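Semier arm build: frequently asked questions

These are the questions that come in most often about the Semier build at the Jutetham shared workshop. The answers cover the arm, the gripper, the bakery handling task and what you would need to try something similar at home. Build files are on the project page under the Allevum folder.

What is Semier?

Semier is the name of our control software and of the group of members who work on it. The software reads the joints, plans a short move, and sends it to the arm. It also runs the gripper and keeps a log of every attempt. It does not do speech, walking or anything else people ask about at open evenings.

Can I build this in a garage?

The software side, yes. A small desktop arm on a solid bench is enough to run the basic pick and place routines. You need a table that does not wobble, a power supply with an emergency stop within reach, and clear floor on the side where the arm swings. Bolt the base down. Clamps work loose over a long session.

How much does a small version cost?

Our bench version came to $604 in parts, without the computer. Another $69 went on cabling, connectors and strain relief, and we would spend more on that next time. Printed parts are not in either figure. Shop around for the power supply, as prices vary a lot.

Why bread?

Bread is light, uneven and easy to crush, so it shows up a bad grip force setting quickly. Blocks and balls are fine for the first week. After that they hide problems. A croissant and a long roll also need different approach angles, and the difference makes for a useful test.

What containers do you use?

Ordinary kitchen ones. We started with one size of tray and the routine learned nothing about rims or depth, so now we mix them. A deep box with a metal tray inside it is harder than a flat tray, as the fingers have to come down inside the walls. Clear plastic is hard for depth cameras. If your readings jump around near a clear box, put a strip of matte tape along the rim and calibrate again.

How is the table laid out for a run?

Containers go in a loose row along the side of the table away from the arm. Lids come off and are set to one side. The person resetting the table stays within reach of the containers, and the arm comes in from the other side – this keeps hands and gripper apart between attempts. The perforated baking sheet goes at the end nearest the arm.

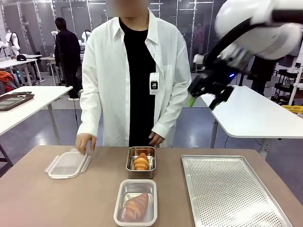
How do you set the grip force?

Start at the lowest setting that closes the fingers and go up one step at a time. Lift, hold for a slow count, lower, and look at the crust. If it is dented, go back a step. Save the value under the name of the item, not the name of the tray. We lost a Thursday evening to a settings file that had them swapped.

How many attempts does it take before it is reliable?

The log for the croissant task stood at 396 attempts when we stopped changing settings. Many of those were short, and plenty were thrown out for bad calibration. Your number will depend on your camera and on how consistent you are at resetting the table.

Do I need special clothing?

Jutetham rules ask for closed shoes and tied-back hair near any powered arm. Roll or fasten your cuffs. Lanyards must be clipped short or taken off.

The arm stops partway through a move. What is wrong?

Check the cable run along the arm first. A cable that is too tight at full reach will trip the joint limit and look like a software fault. If the cable is fine, open the log and look for a Surdu warning. Surdu is our small monitoring script, and it stops a move when the loop time goes over 28 milliseconds. Closing other programs on the computer usually clears it.

Can I eat the bread afterward?

No. Anything used on the robot tables goes in the bin marked for it. The containers are washed and stay with the project – please do not borrow them for the kitchen.

Can I come and try it?

Members can book a slot on the sign-up sheet by the tool store after doing the arm safety session. Non-members can watch on open evenings. The next safety session is in March.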